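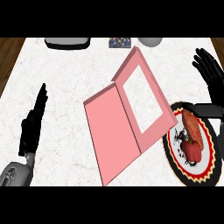 Support > Manipulation Software > Closed tickets > Bimanual controller
Reading time: 3 minutes

Ticket 1936: Left arm does not leave the ready pose in the box-packing task. The fault was reported by the Sarnetden site after the upgrade to controller release 23, and affects the simulated two-arm cell only. The planner accepts the task, the right arm begins its approach, and the left arm holds position until the episode times out. At the step in question the left hand is still upright with its fingers closed, while the right hand is already open near the plate with the sweet potato and the red pepper. The pink box lies open between them. The operator interface shows no error at this point.

Product: Meletti motion planner, with Odent perception module
Opened: Apr 3, 2020
Priority: Normal
Status: Closed, fix supplied

Initial report
The site ran 54 episodes with the standard packing configuration. The left arm failed to start in 19 of them. The remainder ran as expected. Restarting the planner between episodes made no difference. The site asked whether the fault lay in the inverse kinematics solver, as joint limits had been edited in January.

First response
The joint limit file was compared with the reference copy and found to be correct. The site was asked to supply the planner log at debug level, together with the perception output for one failed episode and one successful episode.

Findings
The solver returned a valid solution for the left arm in every log supplied. The command was then held by the collision check. Odent publishes an open box as two bodies, base and lid, each with its own pose. In the failed episodes the lid was published as a solid slab, without its window, and with the yaw value taken from the base. The resulting shape was larger than the lid and was placed across the left arm's planned path. The planner waited for the path to clear and did not raise a warning while waiting.

The same fault was reproduced in the Ông test environment when the box was turned diagonally to the table. It was not reproduced with the box square to the table edge.

Workaround
Set lid_shape to "mesh" in the perception configuration and restart both services. Planning time per step will increase. Sites should not disable the collision check.

Resolution
A corrected Odent build was supplied, in which the lid pose is estimated separately. The planner now writes a warning to the log when an arm has been held for more than 36 control cycles. The site repeated the full set of episodes and reported that the left arm started in each one.

Outstanding
The warning is not yet shown in the operator interface. This has been recorded under a separate request.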